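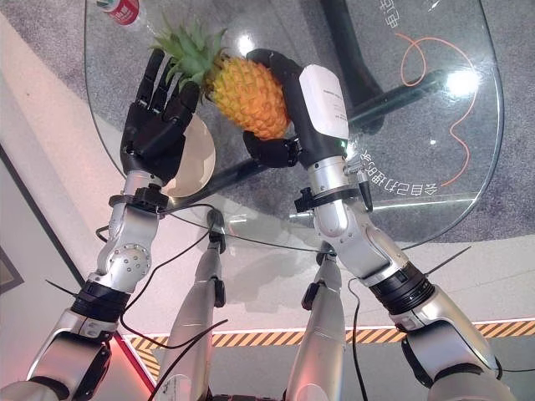 Chapter 8
Fruit That Isn't One Fruit

Most fruits start from one flower. Some don't. A multiple fruit forms when a whole cluster of flowers swells and fuses - mulberry, fig, breadfruit. Pineapple too, the one most students have handled. The diamond pattern on its skin is the leftover record of this, each diamond marking one flower. The spiky green crown is a leafy shoot, seperate from the fruit proper, and it can be planted.

Growth is slow. In the Garklow plots Grethe Thoroddsen followed 267 plants, and up to 189 flowered in the first season. More on her method in section 3.

Before reading on, review ovary, bract, and receptacle from the last chapter. You will need all three terms. Bracts especially, they they come up in every diagram.

Key terms: multiple fruit, aggregate fruit, crown, fruitlet.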